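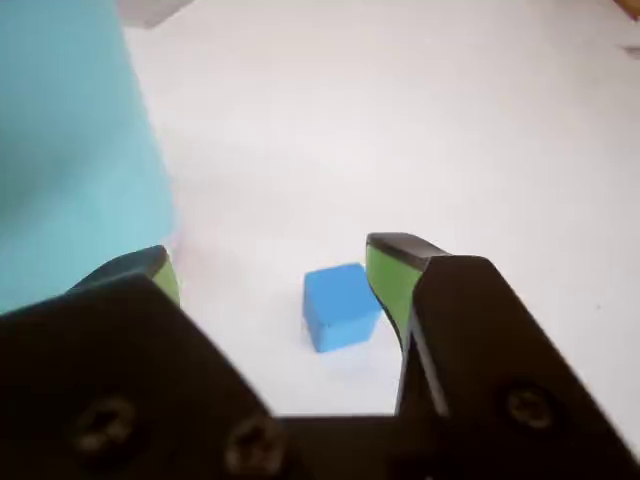
Garkwood, Mittwoch, 24. Februar 2021

Suche im Forum Suchbegriff eingeben Erweiterte Suche

Weiße Tischplatte im Arbeitszimmer: welche Oberfläche?

kantenleimer49
Ich ersetze im Januar bestellte, falsch gelieferte Ware und muss mich neu entscheiden. Gesucht ist eine weiße Platte für einen Tisch, an dem Kleinteile sortiert werden, Kantenlänge meist unter zwei Zentimetern. Ein kleiner blauer Würfel wie auf dem Foto hebt sich auf Weiß gut ab, graue und braune Teile gehen auch. Zur Wahl stehen Isosero matt und Onsri seidenglänzend. Tiefe der Platte 914 mm, das Maß ist durch die Nische vorgegeben.

Feinwerk_B
Matt. Bei seidenglänzend spiegelt sich jede Deckenleuchte, das ermüdet beim Sortieren. Lichtfarbe 4000 K, Leuchte seitlich versetzt, dann sind auch die Schatten an den Teilen weich.

plattenfuchs
Widerspruch. Matte Oberflächen nehmen Abrieb an, vor allem von Metallteilen. Meine Isosero hatte nach neun Monaten graue Striche, die nur mit Schmutzradierer weggingen, und danach war die Stelle glänzender als der Rest. Seidenglanz wischt man feucht ab und fertig.

Feinwerk_B
Metall schiebt man auf so einer Platte nicht herum. Dafür gibt es Unterlagen.

plattenfuchs
Wenn ohnehin eine Unterlage draufliegt, ist die Oberfläche darunter egal.

kantenleimer49
Unterlage möchte ich vermeiden, an der Kante bleiben die Teile hängen. Metall kommt selten vor, überwiegend Kunststoff und Holz.

rasterfahnder
Weiß würde ich überdenken. Helle Teile verschwinden darauf. Bei mir liegt hellgrau, Justley, Stärke 19 mm. Blau, Türkis und Braun erkennt man dort genauso sicher, und Weiß zusätzlich.

Feinwerk_B
Für weiße Teile richtig, für graue dann wieder schlechter. Kommt auf den Bestand an.

kantenleimer49
Weiße Teile habe ich kaum, graue schon. Bleibt also bei Weiß. Muster von beiden Oberflächen sind angefordert. Kennt jemand die Toleranz beim Zuschnitt von Onsri? In der Nische habe ich etwa 2 mm Luft.

plattenfuchs
Bei mir war die Abweichung unter 1 mm, allerdings ohne Kantenband gemessen. Das musst du dazurechnen.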